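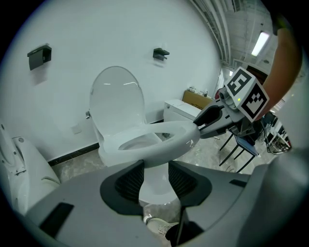
Recording the second album in a stairwell

When Ranari began work on their second album, the group had a finished set of songs, a small budget and no room they liked the sound of. The duo of Xiaoyan Liang (voice, synthesizers) and Woo-jin Nam (drums, tape) had made their debut, Foley, almost entirely on headphones. Every reverb on it was digital. For Skalthorpe they wanted the space to be recorded along with the instrument.

The room they settled on was the rear stairwell of a former grain office in Jandcombe. It is a tall concrete shaft with a steel handrail and a single door at each landing. The decay is long in the low mids and falls off quickly at the top, so cymbals stay fairly clear while the kick drum spreads. Nam tuned his kick up by a third to compensate and removed the front head.

Drums were set on the ground floor. A pair of small-diaphragm condensers went on the first landing, pointed at the wall, and one ribbon microphone hung from the top rail on its own cable. Close microphones were limited to 2, one on the kick and one on the snare. Liang says the limit was practical at first, as the portable interface had 8 inputs and she needed the others for synthesizers.

"We tracked the machines and the kit at the same time," she says. "The synths went through a guitar amp halfway up the stairs. If Woo-jin hit hard, you hear it in the synth take. There was no fixing that later, so we did the whole take again."

The consequence is easiest to hear on the opening track, where a sequenced bass line appears to move backward in the mix each time the drums enter. No automation was used. The compressor on the landing pair responds to the snare and pulls down the amp with it. The release time was set by ear to the length of a quarter note, and the tempo was then left alone for the rest of the session.

Vocals were handled differently. Liang recorded them in a carpeted storage room, dry, and played them back into the shaft through a loudspeaker. This allowed the distance to be chosen line by line. On "Low Counter" the verses come from the bottom step and the chorus from the top landing, with the dry track muted throughout.

Most of the tracking took place in April. Mixing was done on a small analog desk, with stereo stems printed to quarter-inch tape at 15 inches per second. Nam prefers the slower speed for bass, but the machine they had on loan drifted at that setting and the sequenced parts went audibly flat toward the end of each reel.

Not all of it works. The two longest pieces share a tempo and a key, and the stairwell gives them much the same outline. Placed side by side on the second half, they read as one track with a gap in it. The shorter songs gain more from the method, particularly the instrumental that closes the record, where the ribbon microphone is heard alone and the drums arrive as little more than pressure.

Performing the material is a separate problem. A convolution reverb made from the shaft was tried in rehearsal and dropped, because it fed back through the drum monitors. The live set now uses a spring tank on the snare and a short tape delay on the voice, and several arrangements have been cut down to suit.

Skalthorpe is out on 30 May 2018 on vinyl and download. The first pressing is 2,000 copies, cut at 45 rpm across two discs. The download includes the landing pair from each session as a separate set of files, unmixed.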